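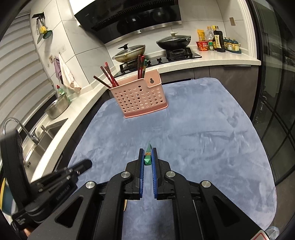 Nilmini Kodikara reckons the pads want changing before anyone touches the pivots, and I'd agree with her. Ribbed pads go shiny along the tips first. Thin round stuff like chopsticks shows it up long before a cup or a box does.

2 min read

wevcombe_bench
I did pads first last time and it made no difference. Mine was play in the left inner arm. Hold one jaw still and wiggle the other. If the tip moves and the arm doesn't, it's the pivot.

T. Okafor
How many cycles on it? Ours at Bulalbridge get new pads every 3000 closes whether they look worn or not. Pivots get checked in September and otherwise left alone.

culholm42
Counter says 1526 on this set. Sticks twist in the grip when I lift them out of the basket. Both pads still have clear ribs.

T. Okafor
Then it isn't wear. Wipe them with a damp cloth, let them dry, try again. If you're working in a kitchen they'll have picked up grease.

wevcombe_bench
Or the jaws aren't meeting square. Close them on a strip of paper and pull it from the top, then from the bottom. Should drag the same at both ends.

culholm42
Wiped them, bit better. Paper drags at the bottom and slides out at the top.

wevcombe_bench
There you go. Slacken the two screws behind the right pad, close the jaws lightly, nip them up again.

Nilmini Kodikara
I wouldn't do that with the old pads on. You're squaring it to a used surface and you'll be doing it again when the new ones go in. New pads, then square it.

wevcombe_bench
At 1526 closes? Waste of a set.

culholm42
Did the screws, kept the pads. Paper drags even now. Will run it to 3000 and see. Does anyone know if the Araya pads fit or are they too thick?

4 shares · 9 comments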